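Notebook, Eltness bench, Wednesday

Started at 9:20, later than I wanted. Rosimeire Pimentel had the master glove in bits on the side desk because the thumb sensor was drifting again, so I spent the first stretch wiping down the mat and renaming yesterday's files (I'd saved a whole run under the old task name, sorry everyone, it's fixed now).

Calibration

Did the open hand, closed hand, pinch routine twice. The first go gave me a thumb that wouldn't close all the way, and I could feel it the moment I tried to pick anything up. Rosimeire reseated the connector and the second go was lovely! Left the old calibration in the folder with "bad thumb" in the name. Please don't load it.

Wrist offset is still the one from the Idthorpe visit. I keep meaning to redo it and I keep not redoing it.

Morning: cup to mat

Just the easy one to get my hands back in. Pick the cup up, move it across, put it down, go home. I'm driving with the glove on my right hand and the foot pedal for record, and I've finally stopped stamping on the pedal like it's a brake. Tap on, tap off.

The thing I keep relearning is that my own hand wants to go faster than the arm does. If I reach at normal kitchen speed the arm lags, then catches up in a rush, and the demo has this ugly little lunge in the middle of it. So I hum. Slow tune, one line for the reach, one line for the grasp. Rosimeire says she can tell from across the room which part of the task I'm on.

Threw out anything with a lunge. Also threw out one where I sneezed with the glove on, which was spectacular.

Hand-guiding, quick try

Before lunch we had a go at leading the arm by hand for the same move, with the joints set soft. It's much nicer for the big swing over the table, you just walk it there, and the path comes out smooth without any humming. But the fingers are hopeless that way. I'd need a third hand to close them while I'm holding the wrist. We talked about mixing the two, guiding for the approach and then the glove for the grasp, and Barbosa (the recording script, for anyone new) doesn't like switching modes halfway through an episode. It wrote 462 frames and then stopped with no message. Logged it, left it.

Afternoon: cup and saucepan

Target is 20 good ones for this set. The cup is the translucent blue one and the pan is the dark blue one with the long handle, handle pointing to the front of the table. I'm keeping the handle in that spot for the whole set, then we'll start turning it in the next.

Getting the fingers into the pan opening without bumping the rim is the fiddly part. Come in high, tip the hand down and to the right, then drop. I lose sight of the fingertips behind the casing if I sit straight on, so I've shifted the stool over to the left and that helps heaps.
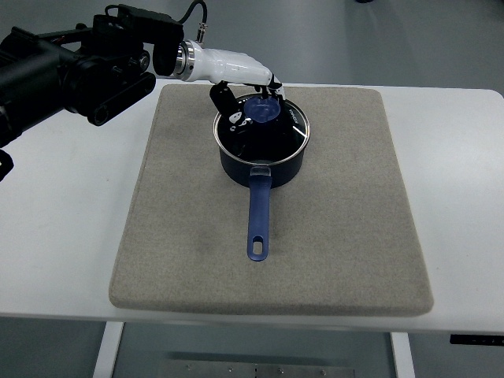 Settings to keep

Speed scale stays where it was this morning. Grip force limit is 124 in the Estum panel (no idea what the units are, the manual doesn't say, but higher than that and the cup squeaks in a way I don't like). Pedal delay off.

Still to do

Redo the wrist offset, and do it first thing, before coffee.
Send Rosimeire the file where Barbosa stopped.
Check how much room is left on the drive. We set the folder limit at 1,000 episodes back in September and I'd rather not hit it in the middle of a set.
New tape for the pedal cable, I caught my foot in it twice.

Knocked off at 4:45 with the glove on charge and the arm parked.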